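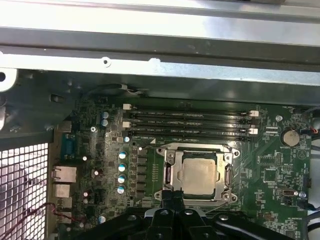
Old office towers get a second life at the Sinholm repair room

If you have walked past the old print shop on the corner lately and wondered why the lights are on so late, the answer is computers, and quite a lot of them. The Sinholm repair room has spent the winter opening up retired desktop towers and workstations, cleaning them, swapping what needs swapping and getting them ready for people in town who could use one. By the end of December the count on the whiteboard stood at 104 machines, and there are still more waiting along the back wall (and, we are told, a few in the hallway too).

Most of the towers came from Marciniak, the engineering office that moved across the river last fall and was glad to see its old equipment go somewhere useful. They are a mixed bunch. Some are plain desktops with a serial port still on the back, the kind that did nothing fancier than invoices for years. Others are proper workstations that were used for drawing bridges, and those are the ones everybody at the benches likes to get their hands on.

Wanda Wysocka, who started the repair room and still keeps the tea going, showed us how a machine makes its way through the place. First the side panel comes off and the dust goes out the back door. Then the board gets a good slow look under a lamp. She checks the capacitors, those little cans standing up near the processor, for tops that bulge or leak, and she runs a finger along each cable to see that nothing is pinched against the case. "You learn to be patient with them," she said. "My husband says I talk to them, and I suppose I do."

The trickiest job of all is changing a processor, and we were lucky enough to be there for that part of the day.
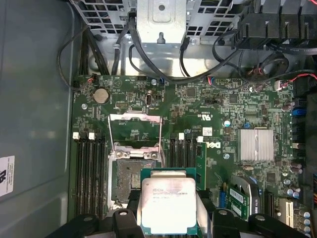 Newcomers are asked to sit beside someone more experienced for their first few, and it is easy to see why. On these boards the chip itself is smooth underneath and all the delicate pins are down in the socket, so one slip can bend a row of them. The levers have to be released in the right order, the metal plate lifted all the way up, and the chip lowered straight down without any pushing. Old thermal paste has a way of getting everywhere as well, and Etenesh Mamo goes through a great many cotton swabs and a fair bit of rubbing alcohol before she is happy with a heat spreader. She came in last spring to get her own computer fixed and simply kept coming back, and now she teaches the processor lesson herself!

Once a machine has been put back together it is left running for 4 hours while somebody keeps an ear on the fans. After that it gets a fresh operating system and a printed sheet with the basics on it, written by Anqi Shao in large, friendly type.

Finished desktops go to families and students who have put their names on the list at the library desk. The workstations are being kept together for the Pasik evening class, where Ilgın Soylu teaches drafting and has been making do with two tired laptops between the whole group. She has asked for as much memory as can be spared, and the spare modules are being sorted with her in mind.

The repair room is open from 5 p.m. most evenings, and you don't need to know a thing about computers to come along. Small screwdrivers, power cords and working monitors are especially welcome at the moment. Please ring the side bell, as the front door sticks in cold weather.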